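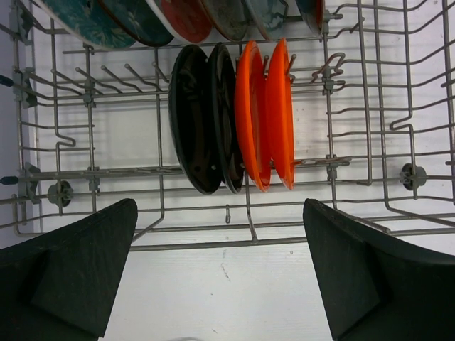
Bench 2 equipment plan, dish rack cell

February 11, 2024
Posted by: bench notebook, shared copy

Need a number for the spring request. Working through what a second cell would cost if we copy the bimanual dish setup, and what to change before copying it. Load for planning purposes is plates on edge in a wire rack, mixed glazes, close spacing. Rack pitch drives the finger choice more than anything else on the list. With plates standing this close, finger thickness at the tip matters and payload barely does.

Arms first. Brodell quoted 3,316 per pair, motors and wrist cameras included, printed links extra. We print our own links, so that line is filament and hours. Lead time on the November quote was 6 weeks. Ask again before committing, the quote is stale.

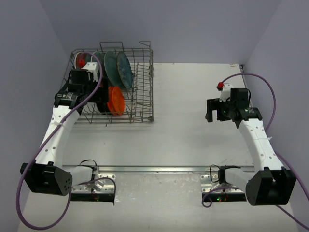 MAPPLEBECK MANIPULATION GROUP / SHARED BENCHES

Layout to copy: one rail along the near edge, two arms bolted to it through metal plates, rack on the left half of the table, right half left clear for set-downs. Three plain walls. Keep the wall color the same on both cells or the recordings won't mix well.

Items against the layout:

- Rail and mounting plates: Vumby, 1,153 for the set. Plates come with more bolt holes than we use. Fine.
- Enclosure panels and tabletop: 500, cut to size. Order the top and the walls together.
- Cable: get longer runs than last time. Service loops at the gripper and again at the base both eat length. Zip ties from stock.
- Wire rack: same model as bench 1 if still sold. Buy two. Tines bend.
- Plates: ceramic, mixed colors, mixed glaze. Glossy ones are the hard case for the wrist cameras and should be over-represented.

Fingers. Two options. Keep the current wedge shape and budget for replacements, or go to the Jitenis soft-tip set. Soft tips are thicker where it counts and I don't think they clear the gap between neighboring plates.
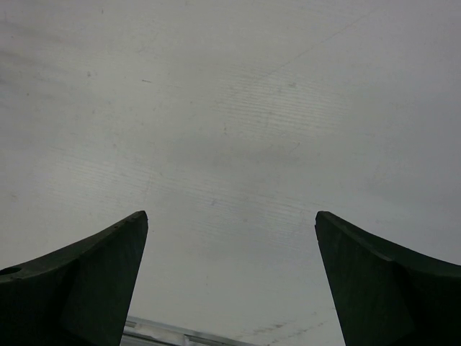

So the plan is to stay with the rigid wedge and put the difference into spares. Two full finger sets per arm, one fitted and one in the drawer. Holes to be drilled from the same jig so a swap doesn't mean a full recalibration. Check fastener length before ordering, the old drawing lists the wrong one.

Surface finish is a smaller question. A pale matte top is easy on the exposure settings but every mark stays on it. Prefer a top that can be flipped or replaced without pulling the rail. Add one spare top to the enclosure order and see what it does to the price.

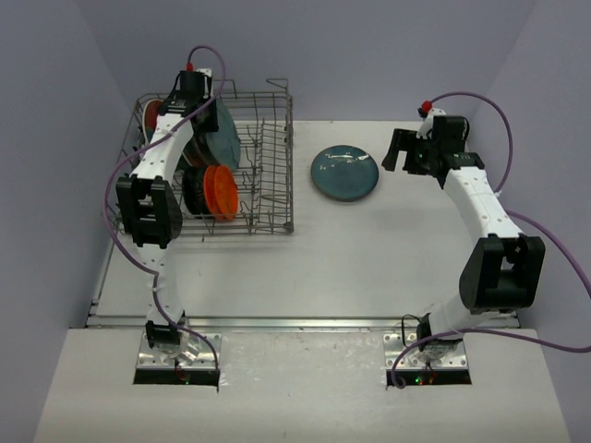

Bench 1, both arms over the table, one plate set down flat to the right of the rack.

Reach is the remaining item. The right arm has to cover the set-down area and the back of the table with margin. Mark out the proposed base spacing in tape and measure before the mounting holes are fixed.

Subtotal for arms, rail set and enclosure: 4,969. Not included: links, cables, racks, plates, finger spares, spare top, shipping.

Open:
- new arm quote from Brodell
- shipping on the rail set
- price with spare top
- power strip rating for two cells on one circuit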